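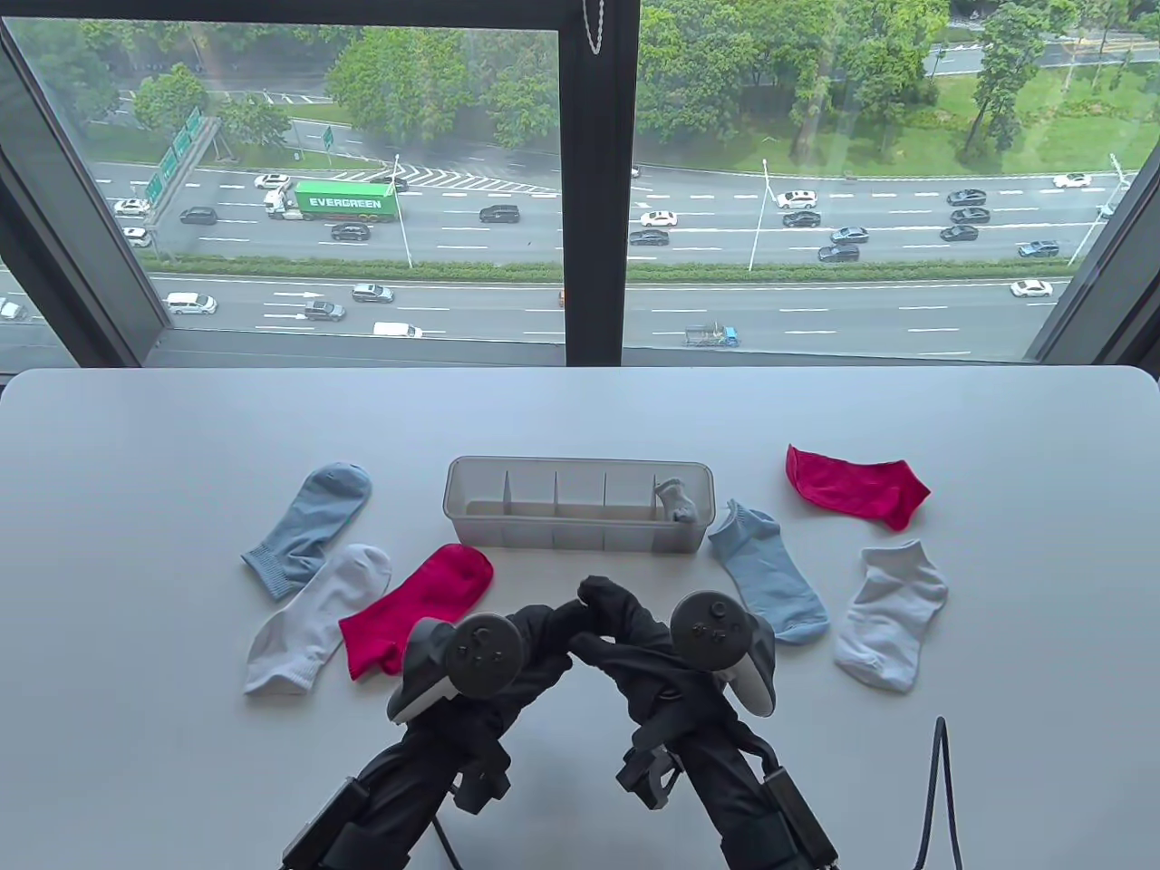

Hutchins Manipulation Group – Sock Sorting Bench – Public Board

Thread: Left gripper closes by itself, right one never does

tray_five
Posting this before I forget the details. We had the left gripper close without a trigger pull again. Same bench by the window, same task: pair up the socks and get them into the five-compartment tray. It was the fourth time in January.

What happens is the left fingers close to full force and stay there. Trigger reads zero on the screen. Letting go of the controller does nothing. Killing power at the strip is the only thing that opens them. Last time it pinched the edge of the operator's sleeve. No injury, but I don't want to run it again until I know what it is.

Left and right are the same Likon units with the same firmware. The log shows a position command of 1,800 going to the left side when it closes, and that's the closed limit.

mbrandt_ctl
Sounds like the controller losing tracking and the driver holding the last value. You have a big bright window right in front of the table. Inside-out tracking hates that. Pull the blind down and try again.

tray_five
Tried with the blind down. It closed on us after 34 minutes. With the blind up the shortest was 12 minutes and the longest was 60. I don't see a pattern in that.

Also, if it was holding the last value it would hold whatever I had last, and I had the fingers open.

mbrandt_ctl
Four events isn't enough to rule out light. I'd still log the tracking state next to the command so you can see whether one drops before the other.

odd_socket
It's the cable. I had this on a different rig at Warkville and we spent three weeks blaming software. The signal wire broke inside the jacket right at the strain relief. When it opens up, the input on the driver floats, and on those boards floating reads as high, so you get full close. Wiggle the left cable where it enters the hand and watch the raw number. 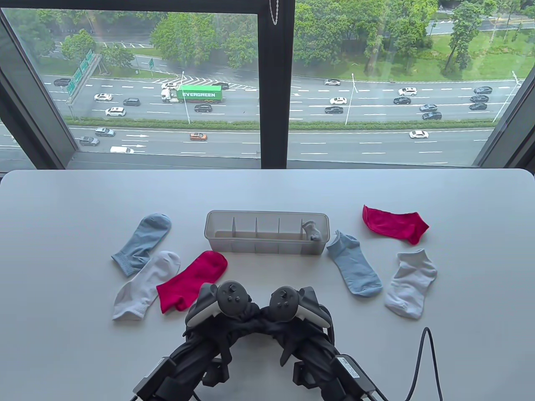 Do it with the fingers empty and your other hand well away from them. On ours it only showed up with the wrists turned in toward each other, the way you hold them when both hands are working on the same sock. Arms straight out, we could shake it all day and get nothing.

tray_five
That fits better than I'd like. Two of the four times I was handing a sock across from left to right.

plolance_user2
Whatever the cause, a broken wire should not be able to close a gripper. That's the real fault here. Put a pull-down on the input and have the driver open on loss of signal. We run the Plolance board, and it has a timeout setting for that, off by default. Check if yours has the same thing.

mbrandt_ctl
I don't agree with open on loss for everything. If you're holding something heavy over somebody's foot you want it to hold.

plolance_user2
It's socks.

mbrandt_ctl
Fine, for socks. But people copy these settings to the next bench and forget.

odd_socket
Then freeze the motor and cut the current. It stops squeezing and it doesn't fling anything open. Either one is better than full force.

tray_five
Update. Did the cable test. Wrist straight, the raw value sits at zero. Wrist turned in and the cable pushed toward the thumb side, it jumps to max and back. Did it over and over and it's repeatable. I cut the jacket back and one conductor is broken clean through, with the ends just touching.

New cable is in with a longer loop so it doesn't bend right at the hand. I also turned on the signal timeout and set it to cut current. Unplugged the left side on purpose and the fingers went slack.

mbrandt_ctl
OK, cable. I'd still keep the tracking log running.

tray_five
It's running. The power strip is also going up where the operator can reach it with a foot, because with both hands in the grippers you can't hit a switch on the wall. We should have had that from the start.

odd_socket
Change the right cable too. It has the same hours on it.

tray_five
Ordered. The bench stays off until it gets here.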